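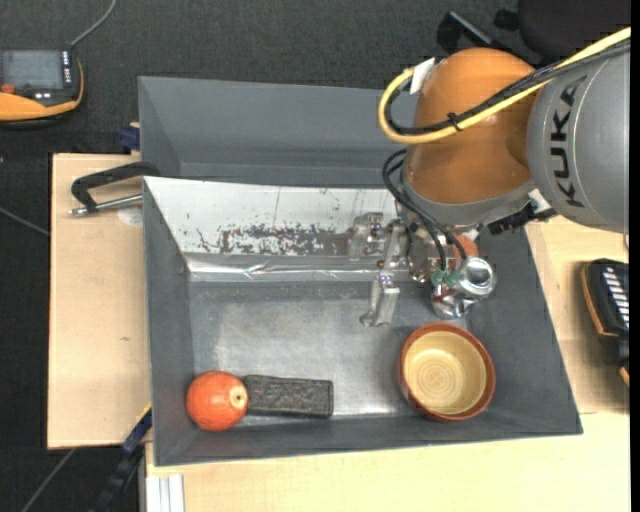
Notes > Workshop > Rules for the picking cell

We have now the third version of our cell rules, and since March it is hanging on the wall next to the door. The first version had two pages and the second one had nine. The third has two pages again, and I want to write down how it came to this, for the reason that I was asked twice by colleagues from other labs to send it, and the paper alone does not explain much.

For those who read here the first time: I work in the robot group at Moncrieff, in Hirnisbridge. We do bin picking. The robot takes objects out of a bin, a camera looks, a program decides where to put the fingers, and most of the day is spent with waiting and with small repairs. The objects are very ordinary. The arm is an industrial one and it does not know that it is working in a research lab. It is as strong as in a factory, and this is the first thing I say to every new student.

The first version was written by me in one evening, and it was a copy of what I learned in my former job. Do not enter when the drives are on. Wear shoes. Know where the emergency stop is. All of it is correct, but everybody signed it and then continued exactly as before. When I asked Qistina Kusuma, who was then new in the group, what is written in the second paragraph, she could not tell me, and after this I asked myself the same and I also could not.

The second version was made after the visit of the safety person from the company side of our building. She had many good remarks and we wrote all of them down. So it had nine pages. There was a page about lifting and a page about the electrical cabinet, to which only two of us have the key. I do not want to make fun of it. For the risk assessment we still keep this document, in the folder, and it is updated when the cell is changed. But a risk assessment and a rule on the wall are two different papers with two different readers, and I needed too long to understand it. The person who makes the assessment has time and a chair. The person who reads the wall has one hand on the door.

Now to the rules themselves. I will not copy all of them.

The pendant goes in with the person. If you are inside the area and the robot is in manual mode, the pendant is in your hand and not in the hand of your friend outside. We had long discussions about this one. It is comfortable when one person is moving the robot and the other one is kneeling and looking at the fingers from near. We allow it only if the second person has an enabling device too. If there is no second device, then you do it alone and it takes longer. The students find this strict, and Zerrin Saraç told me it was more strict than at her former place in Prilport, where a second person was allowed to stand inside if they spoke loudly to each other. Speaking loudly is not a safety function.

There is also a rule about where the pendant has its place when it is not in use. Version two said "store the pendant properly." What is properly? Version three says that it must be outside of the reach of the arm, with the screen to the top, and its cable must not cross the way you walk. You can check this in one look from the door. I try now to write every rule so that it can be checked in one look from the door, and if I don't manage it, then I think again if it belongs to this paper.

The bin is clamped before the first motion. I am a little bit fanatic about this. A bin which is only standing will move some millimeters each time the fingers push against a wall, and after an hour the robot believes in a bin that is in another place. First you lose data quality, and later you maybe lose a finger of the gripper. We use simple bar clamps, and we put the handles to a side where the wrist does not come. After the clamping you push the bin strongly with your hand, from two directions. If it moves you start again. In the second version it said to check clamps daily, but the clamps are not loosening by the day, they are loosening by the work. So now the rule says: at the start, and after every 50 picks, and after every contact with a wall which you could hear.

I must explain where the 50 is coming from, as Qistina asked me and I had no good answer in the beginning. We took the log of one campaign, 2142 picks, recorded with Cistau (our own logging program, please do not search for it, it is ugly and it is not public). In this log we had written by hand when the calibration of the bin was found wrong. I hoped for a beautiful curve and there was no curve at all. The bin was fine for long times and then it was wrong suddenly, mostly after a hard contact. So the contact is the real reason, and the 50 is only there for people who did not hear it, for example when they wear headphones. Which is also forbidden, see further down.

Cables. Everything that goes along the arm, the electrical cable and the air hoses, is tied together and has one loop at each place where the robot bends. The loop must be big enough for the worst position, not for the position in which you are mounting it. You drive the robot slowly to the worst positions, in manual mode, and you look at the loop the whole time and not at the gripper. I know that everybody wants to look at the gripper. Then you write on the sheet which positions you have tested. If someone later changes the program so that the wrist turns more, the test is not valid any more and must be repeated. This is the rule which is the most often forgotten here. I forgot it myself in the winter and pulled one air hose out of its fitting. Nothing happened to a person. The noise was terrible and I wrote my own name in the incident book, with the time, 4:40 in the afternoon, when one is tired.

About the cable ties there is no agreement in the group. Zerrin wants the ends to be cut flat, with a proper tool, as a cut end is sharp and she has scratches on her arm to prove it. I leave them longer while a setup is still changing, so one can see where they are. The rule says at this moment only that no end may be cut with a side cutter at an angle. We will come back to it.

Air pressure off before you touch the fingers. Not only the program stopped and not only the drives off. A pneumatic gripper with pressure can close when the drives are off, and it will not ask. The valve with the handle is there for this. Turn it, wait for the hiss to finish, move a finger with your own hand, then begin the work. Visitors often think that the arm is the dangerous part and the gripper is a kind of toy. I show them a pencil.

Objects. We keep a list of objects which are allowed in the bin. It is not a matter of taste. An object that breaks into sharp pieces is not allowed, also not for one quick test. No real food, after what we found behind the cabinet last summer. An object that is heavier than what the gripper is approved for by us is not allowed, even if the arm itself can lift ten of it. And an object which was taken out of the set due to damage gets a mark and goes to the shelf, it does not go back "for the moment." For the results this is as important as for the safety: if the surface of an object is changed, it is for the camera a different object, and then two weeks are not comparable and nobody knows why.

The same applies to the bin. The walls and the bottom are getting scratched by the fingers and this is normal, I don't exchange a bin for some scratches. But we write it down, and we take one reference picture of the empty bin at every 1000 picks. At 2000 we decide together if the lining is replaced. It was a proposal of Qistina and I was against it (more paper!) and she was right. When a reviewer asked us if the wear of the bin had an influence on the success rate, we could answer in one day with the pictures.

No headphones, I said it already. One ear is also headphones.

Last thing is the sentence at the end of the second page. In version one it was "Report all incidents to the lab manager." The lab manager is me, and the result was that in a full year I had received two reports, both from myself. Now it says: "Write in the book what happened. Your name is optional. Read the book before you start." The book lies on the table at the entrance with a pen on a string. We have now entries every week. Many are very small, as "gripper touched wall, I was not concentrated" or "pendant cable was in the way again." From such small ones I learned more than from the nine pages. Three rules of the present version are coming directly from the book, and one old rule was taken out when we saw that it was broken each day without any consequence, and that it had no real reason anyway. It was about the color of the tape.

What I don't have solved is the work in the evening. Officially nobody starts the robot alone after six. In practice there are deadlines. I could write it in bigger letters, but the letters are not the problem, and I prefer a rule which is kept to one that looks good in the folder. At the moment we have a telephone list and the person who stays must call when starting and when finishing. Zerrin says this is a half solution. If your lab has a better one, please write to me, and if possible write also how you got people to follow it.

I will send the two pages by mail to whoever asks. The translation is mine, so please excuse the articles.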